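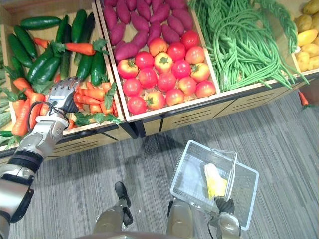 Last changed: 16/08/2020

7. Working at the produce display

Applies to all basket runs at the Vonden mock store. Read section 6 first (power up, joint check). Operator at the Pluvier console, spotter on the floor. Two people, every run. Spotter has the handheld stop, in the hand, not in a pocket.

7.1 Before the run

1. Walk the carpet in front of the bins. Pick up anything lying there. Carrots especially.
2. Check the bins against sheet 31. Artificial produce only. Real veg leaves juice on the fingertips and then nothing grips right for the rest of the day.
3. Look at the front rims. Beans and carrot tops hang over, that's OK, as long as nothing reaches the carpet where the feet go.
4. Basket in the right hand. Handle up, gripped from below. Tug it down once by hand, arm power OFF.
5. Open the Virner panel, load the store profile. Reach limit should read 984 mm. If it reads anything else, stop and reload. Do not type the number in yourself.
6. Both stops tested, console and handheld. Write it in the log. Every run, not just the first one of the morning.

Note: the store profile does not carry over after a full power cycle. Load it again.

CAUTION: Nobody between the robot and the bins once the arms are live. Not to fix a leaf, not to turn a tomato around. Call stop, wait for "arms off", then go in.

7.2 During the run

1. Operator calls the item out loud before the arm moves. Spotter repeats it. "Carrot, left hand." "Carrot, left hand." Sounds silly, do it anyway.
2. Come in from above the pile. Hover, check the fingers are clear of the bin wall, then lower. No sideways sweeps through the bin.
3. One item per grasp. Second item comes up with it, put both down and start again.
4. Keep the basket hand still while the other hand is in a bin. Basket stays out over the carpet, away from the cabinet fronts.
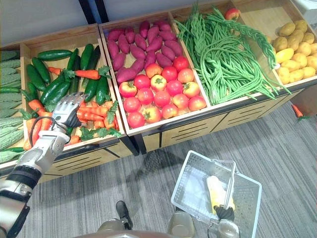
5. Same goes for the feet. No stepping while fingers are below the rim. Lift out, clear the rim, then step.
6. Dropped item: leave it where it fell. Finish or cancel the grasp, arms off, spotter picks it up. Mark the drop in the log with the bin name.
7. Tangled beans: do not pull. Open the hand fully and back out the way it came in. If a strand is still caught, arms off and free it by hand.
8. Max run length 285 seconds, then park. Timer on the panel goes yellow before that, so no surprises.

Note: cucumbers and carrots share a bin. A carrot lying across the cucumbers is fair game for either pick list, but say which one you are going for.

CAUTION: The handheld stop cuts the arms and the legs hold position. It does not make the robot sit. Do not lean on it or try to tip it back, call the operator and use the hoist.

7.3 Sleeves, cables and fingers

Checks below are done with the arm hanging and power off. Both hands. Takes a minute or two.

1. Fabric sleeve pulled down over the back of the hand, cuff rolled at the wrist. No loose threads near the finger joints.
2. Finger joints and tips stay outside the fabric. If the cloth has crept down over a joint, pull it back up before doing anyting else.
3. Run a finger along the cable. It should have slack at the wrist and no kinks. Pinched cable = no run.
4. Wipe the tips with a dry cloth. No sprays, no solvent.
5. Press each tip. A tip that turns or lifts gets swapped. Spares are in the Cha drawer, sign for them.
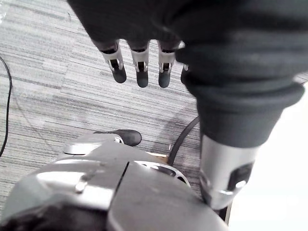

7.4 After the run

1. Arms down, park, power off at the console. Spotter confirms out loud.
2. Take the basket off the hand. Empty it, everything back to its own bin per sheet 31.
3. Finish the log. Drops, stops, swapped tips, anything odd. "Nothing odd" is a valid entry, blank is not.
4. Any stop pressed for real (not the test) gets a report before the next run. Short is fine. Use the form in section 9, not teh old one from January.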